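The Operator's Share

When a public agency or a private firm buys a robot that has been taught by remote control, the contract names the hardware, the software and the warranty. It seldom names the people who did the teaching. Our institute holds that this should change, beginning with how demonstrations are recorded and paid for.

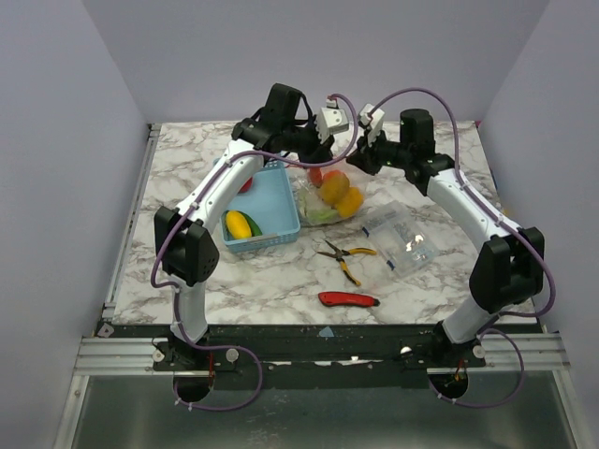
Opinion | Labour and Automation

The Milel program collected 2,810 demonstrations of household sorting and bagging. Each was performed by an operator guiding two arms from a distance. Payment was made per completed task, and failed attempts earned nothing. Operators learned quickly to favour the easy grasp. A soft bag with a zipper strip that has to be pinched between two fingertips is slow work, and a piece rate discourages anyone from trying it twice.

We recommend an hourly rate, a paid break of 10 minutes in each hour, and the keeping of failed attempts alongside successful ones. A robot shown only tidy successes has little to draw on when a grasp slips.
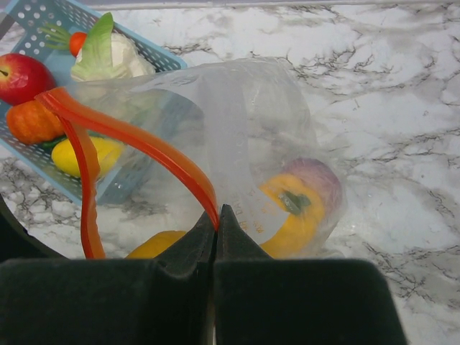 Njål Ljungberg objects that hourly pay would simply produce fewer demonstrations, and that a small firm such as Jisance could not carry the cost. He would sooner keep the piece rate and add a bonus for difficult items.

We have considered that position with care. A bonus requires somebody to decide beforehand what is difficult, and the operator is usually the first to find out.
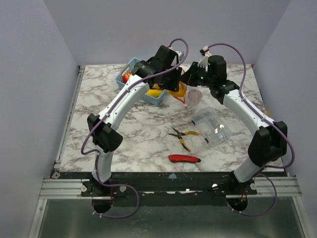 Credit is the second matter. Operators at Qiu are identified by shift alone, and their remarks are discarded at the end of the month. Those remarks have value. The person at the controls knows whether pliers and a utility knife lying in front of a basket of produce changed the path the arms had to take, and a short written note would preserve that judgement. We ask that such notes be kept for five years, under the operator's name where consent is given.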